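Notes on the July jaw fault

The Semham bench was withdrawn from use for part of July following a fault in the jaw of one hand-held gripper. I set down the particulars in this post for colleagues at Hartley who operate the same pattern of tool.

The fault appeared at cycle 61 of a planned run of 142. The trigger was released and the fingers remained shut. A second attempt gave the same result. The operator stopped work, placed the tool on the bench and entered the event in the Jedik log, as the procedure requires. The 16 cycles before it had shown a slow rise in closing force, which the log recorded and which I failed to read in time.

The linkage was examined first. Each arm turns on a brass bushing, and wear at any one of them can allow the finger block to lean and bind. Side play was measured with the jaw closed and again with it open.

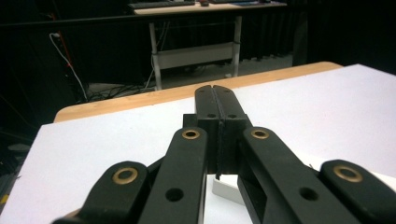

Rododlow wrote in answer to my first notice that the bushings were unlikely to be at fault, and that on their own bench a jaw had stuck in the same manner after the pivot screws were overtightened during service. They advised backing each screw off slightly and repeating the test before any part was ordered.

That advice was followed. Two screws were found to be well over the specified torque, and I had tightened both of them myself in June. After adjustment the tool completed 80 cycles and released each time.

Fingers must be kept clear of the arms while a stuck jaw is being freed. The stored force can let go without warning. The revised torque sheet is now kept at the bench, and the remaining cycles will be run once a second person has checked the screws.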